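Velness Robotics Club - FAQ
Updated 20 Jun 2022 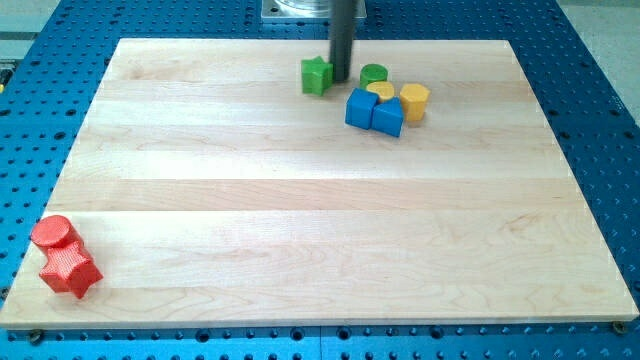 Do I need to know how to code?
No. Week one is moving the arm by hand controls and pushing blocks around. Code comes later.

What is the block task?
Sort by color. Reds together, blues together, etc. Stars are the hard ones, start with a cylinder.

How long is a session?
55 minutes. Be on time pls, setup eats into it.

How many people per team?
2. Odd one out joins any team, just ask.

Is there a limit on sign ups?
12 spots. Waitlist after that, it does move.

Can I print my own blocks?
Yes, but keep them small. Files are in the Zadden folder. Check with us before you put them on the board.

Can I move the board?
No!! If it shifts tell us and we redo the postions.

Is there a competition?
Yes, the Huerta round, in December. Optional. Same task, timed.

What if I miss a week?
Fine. Miss two in a row and your spot goes to the watilist.

What do I bring?
Laptop if you have one, closed shoes. No drinks at the table.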